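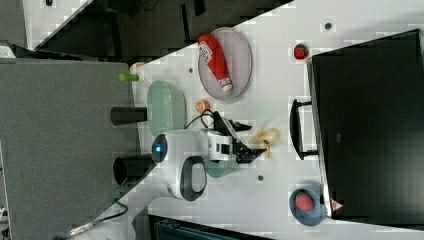
**Phone stuck at 73% when charging, Vasberg handset**

My phone stops charging at 73% and I can't work out which setting is doing it. It's the Vasberg I bought in March and it was fine until the last update. I leave it on the table at home, the same white one with the toy banana bunch and the ketchup bottle lying on its plate, and plug it in with the lead that came in the box. It climbs normally, gets to 73 and sits there. The charging symbol stays on. If I restart the phone it sometimes jumps straight to 100 and then drops back within a few minutes. I have tried a second plug and a different socket. I haven't tried a different lead because the only other one I own is the old flat type and it doesn't fit. Battery settings show nothing unusual that I can see, but there is a new entry called "Adaptive" which I don't remember from before. Is it that, or is the battery going already?

Khadija Soliman
2021-09-17

---

**brakport_tom**

Adaptive is the first thing to look at. It came in with the update and it was switched on for everybody. It holds the charge below full until it thinks you are about to unplug, based on when you normally get up. If you charge at odd times it never learns a pattern and just holds.

Go to Settings, then Battery, then Adaptive, and turn it off. Restart afterwards. Mine wouldn't go past the old limit until I had restarted it.

The jump to 100 is a different matter. That sounds like the percentage reading is out of step with the battery. To reset it:

1. Use the phone until it switches itself off.
2. Charge it with the power off until the symbol shows full.
3. Leave it plugged in for another hour.
4. Turn it on and check the reading.

You only need to do this once. Don't make a habit of running it flat.

If it still drops back after that, look at the battery health page, under About phone. Mine reads 61 after three years of heavy use and it still charges to the top, it just doesn't last long. Yours should be far higher at six months old. If it isn't, take it back to the shop with your receipt.

---

**Bensaid**

had the same on mine, it was the cable. bought a Skorkodo one and no problems since

---

**mill_lane**

I agree with turning Adaptive off, but check your build number before you do the full drain. It's at the bottom of the About phone page. If it ends in 2052 there is a later update waiting which fixed the wrong percentage on my phone. You have to press "Check now" to get it, as it didn't come through by itself. The download took up to an hour on our broadband, and the phone wants to be plugged in while it installs.

I'd still borrow a lead from somebody before paying for a new one.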